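Two weeks with the Irura hand gripper kit

Posted March 20, 2020

I ordered the Irura kit from Skarach back in November and it sat in its box for most of the winter. I finally put it to use this month, so this is a short review for anyone thinking of buying one.

You get 2 grippers, a set of cables, the marker cubes and a small pouch of spare finger pads. You hold one gripper in each hand and do ordinary jobs with them, and the software works out where your hands went from the black and white patterns on the cubes. The recordings are then used to train a robot arm. I don't own an arm yet. A friend at Clemcombe does, and I send my files over.

Setup took me 40 minutes, most of it spent on calibration. The printed guide skips a step: you have to plug in both grippers before you start the program, or it only finds one. Skarach support answered my email the next morning and told me so. 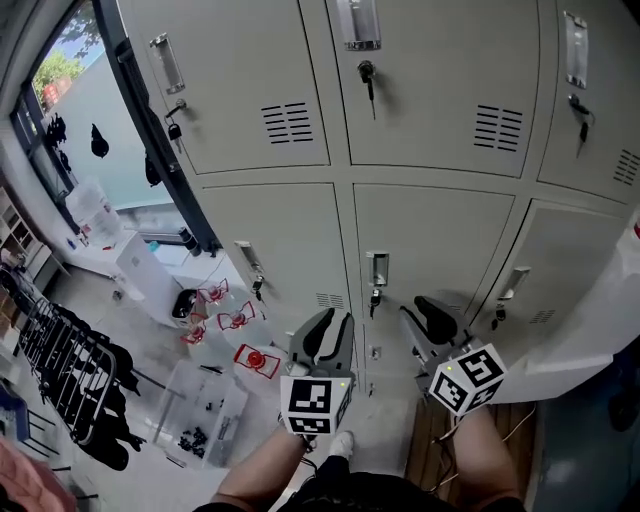
Locker doors have been my main task. Pull handles are fine once you learn to come at them straight. Keys are much harder. The fingers are wide compared to a key, and turning your wrist with a gripper in it feels odd for the first few sessions. I recorded 22 runs in one afternoon and threw out 3 of them where a cube had turned too far away to be tracked.

Weight is okay for short stretches. My forearms were sore after an hour, so now I stop sooner. The cables are my biggest complaint. They are a little too short, and they catch on things when you bend down. I taped mine to my sleeves and that helped some.

I tried the Gallagher set last year at a meetup. It is lighter, but the trigger is stiff and the fingers don't close all the way. I like the Irura better for small parts.

Next I want to try drawers and a few jars. I'll post the calibration settings I ended up with once I've typed them out.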